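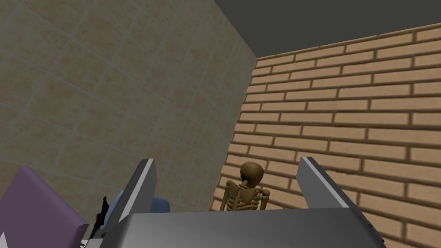 4. Credit Assignment in Product Announcements

4.1 Materials

The announcements were collected from the public press archives of four firms, referred to in this paper as Kamden, Flandia, Polat and Asten. An item was included when it described at least one technical feature as new. This gave 573 announcements, of which 280 named a feature that could be matched to an earlier patent, paper or shipped product held by another party. The archives were last checked on March 7, 2025. Items changed after that date were kept in their earlier form.

Each matched item was read by two coders. The coders recorded whether the earlier source was named, whether it was mentioned without a name ("building on past work"), or whether it was left out. Where the coders disagreed, Hongjun Shao read the item and made the final decision. Disagreements arose in 58 items, most of them over wording such as "reimagined" or "first of its kind," which can be read as a claim to a whole product class or only to one version of it.
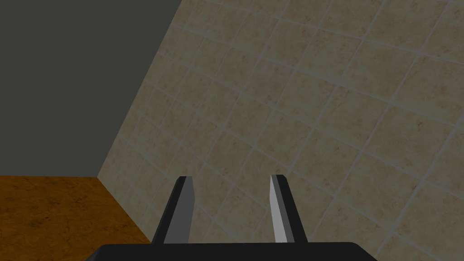 Figure 3. Simulated gripper facing a tiled wall.

4.2 Invention and Product Claims

The study separates two kinds of claim. An invention claim states that the firm was the first to devise a method or part. A product claim states that the firm was the first to offer it in a form that ordinary buyers could use. Earlier work has often treated the two as one, and this makes it hard to say whether a firm has taken credit that belongs elsewhere. A firm that licenses a sensor design and sells it widely may fairly make the second claim while having no basis for the first.

Of the matched items, 40 named the earlier source in full. Kamden and Asten tended to place such credit in a closing note. Polat placed it in the body of the text when the source was a university group, and Flandia did so only for licensed parts.

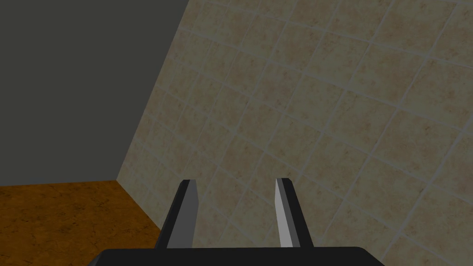
Trade coverage followed the wording of the announcement closely. When a source appeared only in a closing note, reporters seldom repeated it, and later articles that cited the first report dropped it as well. The coders marked these cases separately, so that an omission by the press was not charged to the firm. Reader comments were not coded. They are discussed in Section 6 together with the limits of the archive, which holds no spoken remarks from launch events.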